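Category: Housing & Everyday Energy

3.2 Kitchen airing and food waste

Opening a window each morning cut spoilage in the Rinora homes, a lovely result across 600 kitchens!

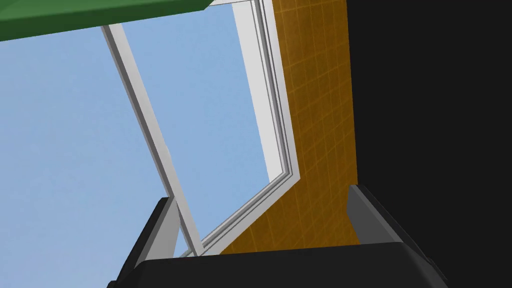
Figure 2. Open window, pale blue sky.

We only air the room when we cook, one Jurex tenant wrote, and our fruit still keeps for weeks. Replies like this sent us back to the July diaries, and what a rich source they are. 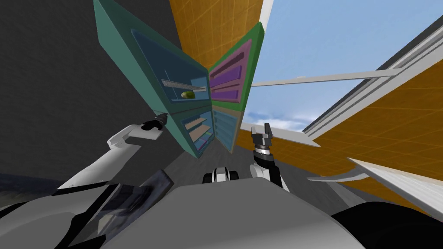
Fruit kept cold lasted longest, with 34 homes reporting no waste at all.

This site uses cookies. Accept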